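Eleven weeks of the new line

The company I work for, Ganeck, packs crockery. Cups, saucers, trays, the odd gravy boat. It arrives in Wastasthorpe in big cartons and leaves in small ones, and for most of my working life the bit in the middle was done by people with tissue paper and opinions. In February we became automated. I know this because there was a morning tea for it.

The system is called Skalletti and it was put in by a firm called Pichler, who sent a very polite young man with a laptop and a great many cable ties. He told us we'd be freed up for higher-value tasks. Someone asked what those were and he said that would be a conversation with our manager. Our manager said it would be a conversation with Pichler.

So far my higher-value task is standing next to the thing. It picks up a cup, thinks about it, and puts it in a box. If it doesn't like the cup it stops and a light comes on, and I walk over and pick up the cup and put it in the box. I have a lanyard for this now.

To be fair to it, it's good at plates. I've packed plates for years and my wrists have kept the receipts, so I was pleased to see the back of them. The dinner sets run all day and I go home without the ache up my left arm. Deb from the union came through with a clipboard hoping to hear I was miserable and I had to tell her my shoulder hadn't felt this good since the Sydney Olympics. She wrote down "mixed".

What it can't do is anything with a bit of character. Handmade glazes, anything lopsided, the children's range. The children's range is where the money is before Christmas, too, so there's been a fair bit of going back to basics, which means putting one or two pieces on a table and working out how you'd get hold of them if you'd never had hands. I've been roped into that on Sunday shifts, at time and a half, so I'm not complaining very loudly.

It's a funny sort of work. I had no idea how I picked up a cup until I was asked to explain it. You sort of go round the side? With a saucer you tip the near edge up with a thumb, except there is no thumb. Trays are the worst, being flat and low, with hardly any rim to get hold of. I talked for 10 minutes about trays to a man who typed all of it in, and my own kids haven't given me 10 minutes on any subject since they got phones.

The man was Tien-fu Chiang, who looks after the grasping side and is the only one of them who eats lunch with us. He reckons we get through 3,000 pieces on a decent day now. He also told me, without my asking, that the line stopped 59 times in its first week, and that he took every one personally. I liked him a lot more after that.

There used to be 5 of us on the bench and now there are three. No one was sacked. Marg retired when she was always going to, and Colin moved across to dispatch, where he says it's colder but you get to see the trucks. That's how it goes, I suppose, you don't lose a person so much as fail to get a new one. What I do miss is the talk. The bench faced inwards and you got the whole town's business by smoko. The new line faces one way, like a bus, and you'd have to yell over the compressor to find out whose daughter was getting married. I've missed two engagements and a knee replacement.

I asked if we could have the radio back. It's been put on a list. In the meantime I've started humming, and the others have asked for that to go on a list as well.

Anyway, the kids' stuff is up again this week, and after that it's teapots. Spouts. Tien-fu has gone a bit quiet about the spouts.
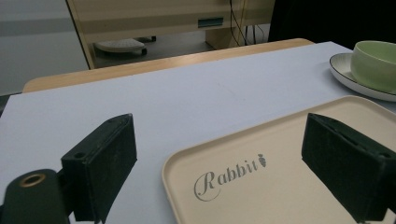
Rabbit tray on the table, green cup and saucer behind.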